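Rennrad & Gravel > Touren und Reviere
Thema: Erste Skukatus-Runde im März, Erfahrungen?

kettenblatt_kalle schrieb um 19:12
Hallo zusammen! Ich bin gestern endlich die Skukatus-Runde gefahren, und ich bin immer noch ganz hin und weg. 75 Kilometer, Start am Bahnhof Durnance, dann erst am Fluss entlang und hinter dem Sägewerk links hoch in den Wald. Der Schotter ist über den Winter super fest geworden, ich hatte 35er Reifen drauf und bin kein einziges Mal weggerutscht. Und dann dieser Blick oben an der Kante, auf einmal liegt das ganze Tal vor einem! Wer ist dort schon unterwegs gewesen?

waldwegwilli schrieb um 19:40
Schöner Bericht, aber mit 35 mm würde ich da keinem raten hinzufahren. Die Abfahrt nach Guerra ist im unteren Drittel grober Schotter mit faustgroßen Brocken. Ich fahre da mindestens 42, lieber 45.

kettenblatt_kalle schrieb um 19:58
Kommt drauf an, wie man fährt, finde ich. Ich bin die Abfahrt sehr gemütlich runter und habe zweimal angehalten, um zu schauen (und um die Finger aufzutauen, ja). Mit etwas weniger Druck ging das wunderbar.

bergziege77 schrieb um 20:21
Ich liebe diese Runde!! Bei mir gehört die Pause in Guerra fest dazu, das kleine Café neben der Kirche hat den Winter über offen gehabt, und der Mohnkuchen ist riesig. Danach rollt es sich die letzten Kilometer am Bach entlang fast von allein.
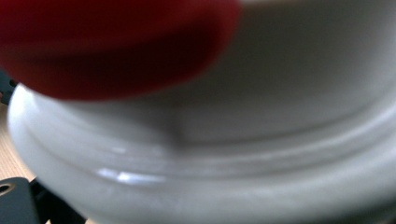 Weißes Geschirr, ganz nah dran

Wer mag, hängt hinter dem Café noch den Stich zum Stausee dran. Das sind 9 Prozent im Schnitt, oben wird man aber mit einem ganz ruhigen Asphaltsträßchen belohnt, auf dem mir letztes Mal kein einziges Auto begegnet ist.

waldwegwilli schrieb um 20:34
Der Stausee-Stich ist ohne kleine Übersetzung kein Spaß. Und 9 Prozent im Schnitt heißt, dass es in der Mitte deutlich steiler wird. Sollte man dazusagen, wenn hier Einsteiger mitlesen.

bergziege77 schrieb um 20:41
Stimmt, das Stück nach der Brücke ist fies. Absteigen ist aber erlaubt, habe ich auch schon gemacht :)

speichensalat schrieb um 21:05
Ich fahre die Runde immer andersherum, also zuerst nach Guerra und den Schotter hoch. Bergauf stören mich die Brocken kaum und man kommt am Ende schön flach nach Durnance rein. Ist der Holzweg am Skalero eigentlich wieder frei? Im Februar lagen da noch Bäume quer.

kettenblatt_kalle schrieb um 21:17
Frei, bis auf eine Fichte kurz vor der Schutzhütte. Da muss man das Rad drüberheben. Andersherum probiere ich aus, klasse Idee!

waldwegwilli schrieb um 21:30
Andersherum geht auch mit 35 mm, da gebe ich dir recht. Ich wäre im April dabei, wenn ihr was plant. Abfahrt aber bitte erst ab 10 Uhr, vorher ist es im Flusstal noch eisig.

speichensalat schrieb um 21:38
Bin dabei! Mache morgen einen eigenen Faden für den Termin auf.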